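Review: Drollier two-arm collection kit
Prepared for the Trodport automation group, 2025-09-25

The Drollier kit was assessed on the task for which it was purchased: recording human-guided examples of a lid and a tray for the Yaman learning system. The evaluation set consists of 48 examples, each repeated until the operator was satisfied with the approach. Views from the wrist and from above the table are stored together. 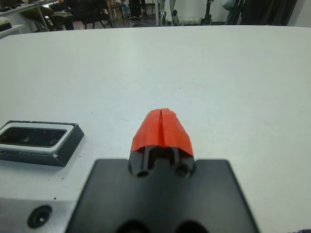

Clerkutgate asked whether the wrist view adds enough to justify the storage, given that its own models were trained from the overhead view alone. Our position is that it does. Alignment errors of the kind that spoil a lid placement are easier to judge from close range.

Setup took 40 minutes, which is acceptable. The taped fingertips are a simple measure and easy to renew. The manual gives little guidance on cable routing, and operators should check the loops at each wrist before a session.

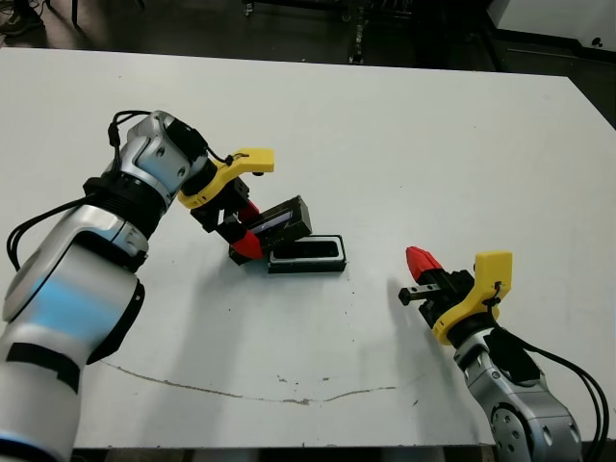 Labeling is the weaker part of the package. Each example must be opened and marked by hand, and the software does not allow failed attempts to be sorted separately. We consider failed attempts useful for training and would expect this to be corrected in the December release.

The price, 2466 per kit without the table, is fair for a two-arm system. A smaller site may find 20 examples per session a realistic target.

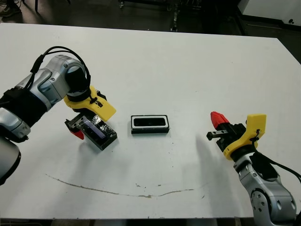

Left gripper holding a black rectangular object, right gripper open.

Recommended for purchase, subject to the labeling update.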